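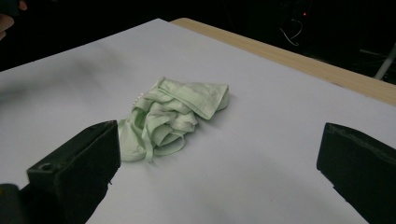 *Light knit, by the look of it, in pale green, crumpled.*

# Kinach 8 Tabletop Garment Press

The Kinach 8 is a flat-bed press for small and lightweight garments. It is built by Zoltik and sold through Skurer to alteration shops, resale stores and small laundries. The lower bed is fixed. The upper plate closes by a side lever and locks at a preset gap.

## Heating and control

Three heating zones run front to back under the upper plate. Each has its own sensor and can be switched off separately for narrow work. The control dial has five fabric settings, from fine knit to heavy cotton. Steam is supplied from a removable tank at the rear. Fill with distilled water only.

The plate lifts automatically at the end of the cycle. If the lever is released early, the cycle stops and must be restarted from the dial.

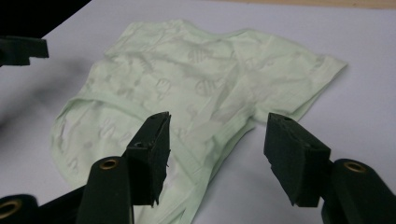
**Reading time: 2 min**

## Printed and fine knits

Turn printed garments inside out. Use setting 1 with the press cloth supplied, and keep snaps and zippers outside the plate area. Seams at the neck and cuffs should be pressed last, on the rounded end of the bed. Do not use steam on raised or rubber-based prints.

## Bed cover

The standard cover is cotton over wool felt. The Majali cover, a coated mesh, is available as an option and drains faster under heavy steam. Covers attach with a drawcord. Replace the felt when the weave begins to show on finished work.

## Notes

- The lever can be fitted on the left or right. Specify when ordering.
- Part number 1913 (tank seal) is not interchangeable with the seal used on earlier models.
- Orders for the Majali cover placed after 13th October ship in November.

Parts and service: Wen-hsiung Huang. Shop accounts: Pui-shan Fang.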